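Sorting out the odds and ends tub: what do you keep?

Forum > Home > Storage and clearing out

harklow42
Posted 9:14 am
We're moving the play things out of the back room in June and I've got as far as the odds and ends. Everything that had a set went back with its set. What's left is single cups, single building blocks and bits that don't belong to anything. I bought a lidded box from Skelix, 400 mm long, and it's already full. Do people keep this stuff or let it go?

tansy_b
Posted 9:31 am
Let it go. If a cup has lost the rest of its stack it only gets kicked under the sofa. I took two bags to the charity shop last year and haven't missed any of it.

Laur
Posted 9:50 am
Disagree with tansy. Odd cups are the most used things in our house. They go in the bath, the sandpit and the paint cupboard. Blocks are worth keeping too as they nearly always fit with somebody's. I'd only throw out what's cracked.

harklow42
Posted 10:22 am
I'm somewhere between the two of you. I tipped the small things into a grey open bin so I could see them properly. Two cups, a blue one and a smaller purple one, an orange-red block with four studs and a teal thing with a white patch on it. I'd keep the cups and the block. Not sure about the teal one.
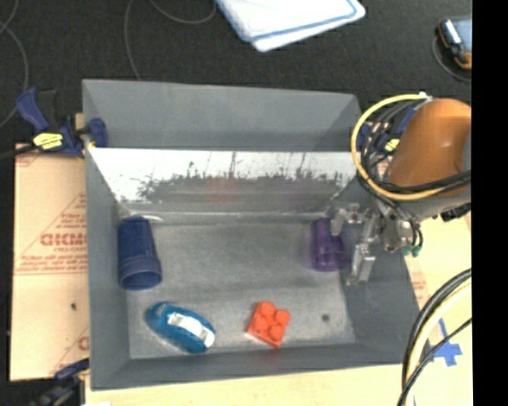
tansy_b
Posted 10:40 am
Do you wash hard plastic cups before they go into storage, or just wipe them?

Laur
Posted 10:52 am
Wash them in warm water with washing-up liquid, rinse, and leave them upside down on a rack overnight. Wiping misses the bottom inside edge, and if they go into a lidded box damp they smell by autumn.

pegbag
Posted 11:15 am
I'd bin the teal one. If you can't say what it's for now you won't be able to in a year.

Laur
Posted 11:19 am
Or ask the children first. Ours knew straight away what half our mystery bits were.

harklow42
Posted 11:47 am
Fair point, I'll ask tonight. Any views on boxes? The Skelix lid bows when it's full.

pegbag
Posted 12:08 pm
Sakari ones stack better. I have the 150 mm deep size, and you can see to the bottom without emptying it. Deeper than that and the small things never come out again.

tansy_b
Posted 12:30 pm
Open trays for me. Lids go missing and then you've got odd lids as well as odd cups.

harklow42
Posted 1:05 pm
Going to try one shallow Sakari and see what fits. The rest goes to the charity shop.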